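Where Does All the Stuff Go? A Bedroom Clean-Up, Explained
Naidoo Kids' Pages: Things at Home
2026-03-18

Have you ever stood in the doorway of a bedroom that needed tidying and felt your feet turn around all by themselves? Ours do that too. A messy floor looks like one enormous job, and enormous jobs make people want to go and eat a sandwich instead. But a messy floor is really a whole lot of tiny jobs lying next to each other, and a tiny job takes only a moment, so let's go through it together, slowly, with plenty of stops along the way.

The first thing to know is that everything on a floor belongs to one of 2 families. There are the things that are finished (grown-ups call this trash, or litter, or sometimes "what on earth is this?") and there are the things that still have a job to do. A tissue you've already used is finished. So is a snack bag once the last crumb has been shaken out of it. A slipper is not finished at all! A slipper has years of shuffling ahead of it, and it needs its partner, so slippers have to be kept well away from the garbage.

This is trickier than it sounds, because when you are picking things up fast, your hands get ahead of your head. In they all go, one after another, and then somebody spends the evening hopping around the house with one warm foot and one cold one.

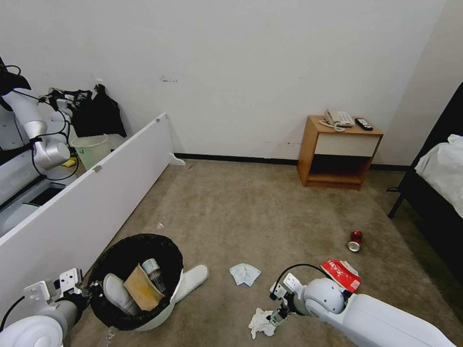 Ibbles from Urkcombe wrote to us: My grandma has a rule that you always look in the bin before you tie the bag. I found my library card in there, and a spoon. Now I look every single time, even at school.

What a sensible grandma. Looking before tying is a wonderful habit, and so is checking anything that comes in pairs. If you find one slipper by the bin, go looking for the other one, and don't be surprised if it is closer to the garbage than it ought to be.

Now, let's talk about cans and bottles, which are a special sort of finished. An empty soda can is no use to you anymore, but the metal in it can be melted down and made into something new. Many plastic bottles can be recycled too. Every town does this a little differently. In Isidton the cans and the bottles go into the same bin, and in Urkcombe they are kept apart, so ask a grown-up what the rule is on your street. Tissues and face masks are different again. They've been near noses and mouths, so they usually go straight in the regular trash, and afterward you wash your hands with soap, front and back and in between the fingers.

Why do we put a bag inside the bin in the first place? Well, imagine a bin without one. You would have to tip it upside down to empty it, and something sticky would be sure to stay behind at the bottom. With a bag folded over the rim, the whole lot lifts out in one go, and the bin stays nice and clean for the next bag.

Once the finished things are gone, we come to the second family, and this is the part we like best. Everything with a job needs a home. Shoes might live in a closet, or by the front door, or on a rack. The remote control can live on the nightstand, where you can find it without crawling under the bed. Clean towels go on a shelf, and towels that need washing go with the laundry. Some homes even have a telephone with a curly cord beside the bed. (The cord is curly so that it can stretch when you pull it and spring back when you let go. Try it, gently, if you ever meet one.)
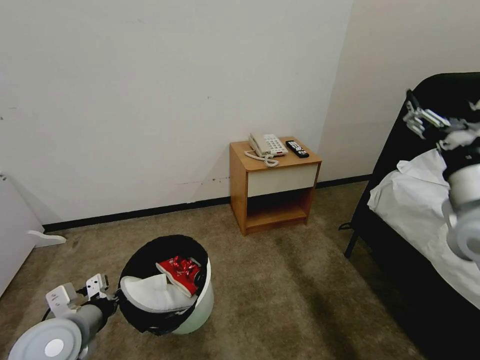

Pim wondered whether a shoe and a cloth or towel are allowed to share a basket. My dad says the shoe should go someplace else, Pim added, but I think they look like friends.

They may well be friends, Pim, but the bottoms of shoes walk on sidewalks and grass and all sorts of other places, and a clean towel would like to stay clean. A basket is a fine stopping place while you are busy. When you are done, carry it around the room and let each thing off at its own stop, like a bus driver.

And if you get tired, do 3 things and take a rest, then do 3 more. The carpet will wait for you. When the floor is clear, ask whether it's your turn to run the vacuum, and pull the bed covers up straight while you're waiting.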